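Subject: Re: [lab-equipment] Budget for the second half of the year

On 3 November 2022, Xóchitl Barrera wrote:
> Before we ask Truvlow for the quote, can you tell me what is
> really needed? I have 800 euros left in the small equipment
> line. Do the grippers go there, or in the big line?

Dear Xóchitl, dear all,

The grippers must go in the big line. Brumine sells the finger set only together with the mounting plate, and the two together are over the limit for small equipment. I asked them for the fingers alone and they answered no.

From the small line I would like to pay the pads, the marker cubes and the trays. One pack of pads is 22 euros and I would take 4 packs. The cubes we can order at Dursun, they print the markers directly and we don't have to glue them by ourselves.

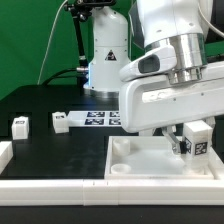

The spare cable set is 224 euros and I am not sure about it. The delivery time is long – last time we waited until April – so I prefer to order it now, but if the money is needed for the trays then the trays are first.

One more question is the transport to Flarnamholm. Does Truvlow include it in the quote, or do we pay it separately? In the last quote I could not find any line for this. Please ask them to write it clearly.

Best regards,
Matej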